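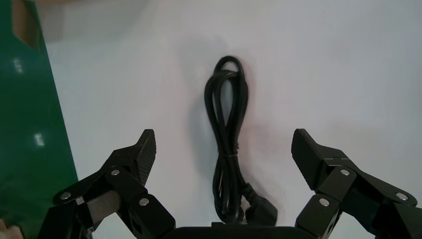

Cleaning remote controls and getting dead buttons working again

By Ida Wendt
Thursday, October 19, 2023

628 shares | 13 comments

Most remotes that get thrown out only need a clean. The jobs below take an evening at most and use things you probably have in the kitchen already, apart from the alcohol.

Check the remote first

Put in two new batteries of the same make. Open the camera on your phone, point the front end of the remote at it and press a button. On an infrared remote you should see a small purple or white light on the phone screen. If the main camera shows nothing, try the selfie camera, as some phones filter the light out on the back one. If the light shows for some buttons and stays off for others, the dead buttons are dirty or worn. If it shows for all of them, the remote is working and you should look at the TV or amplifier. Bluetooth remotes won't show anything for most buttons, so skip this test with those.

Leaking batteries

White or greenish crust on the springs comes from leaked alkaline batteries. Wear washing-up gloves. Tip the batteries out and don't reuse them. Dip a cotton bud in white vinegar, squeeze it nearly dry and rub the crust until it stops fizzing. Go over it again with a bud dampened with water, then leave the cover off overnight. If the spring still looks dull, a few strokes with a nail file will bring it back. A spring that has snapped can be replaced, but you will have to solder it.

Sticky buttons

Take the batteries out. Wipe the outside with a cloth and a drop of washing-up liquid in warm water, wrung out hard. Run a wooden cocktail stick around each button. Don't spray anything straight on to the remote.

If they still stick, open the case. Look for screws in the battery compartment and under any label. My old Dorano had one under the rating sticker and I cracked the case before I found it. With the screws out, work an old bank card along the seam. Take a photo before you lift anything out.

The rubber button sheet can be washed in the sink with washing-up liquid. Rinse it, pat it and let it air dry on a tea towel. Wipe the circuit board with isopropyl alcohol on a lint-free cloth. The black pads under the buttons should be wiped once, lightly, as they rub off.

Worn pads

Conductive paint is sold in small pots for this. One thin coat on each pad, left for a full day. It lasted about a year on the volume buttons of our Vesta, which get the most use.

Storing spares

Take the batteries out of any remote you use less than once a month. Put each one in a freezer bag with the name of the device written on it. Old batteries go in the collection box at the supermarket or the tip, never in the kitchen bin.

Comments

Vinh Kim: The nail file worked. I'd been at mine with kitchen roll for ages.

Khải Ngô: Would surgical spirit do in place of isopropyl?

Ida Wendt: I wouldn't, it often has oil in it and leaves a film.

Load more comments

We use cookies to remember your settings and measure visits. Accept all | Manage choices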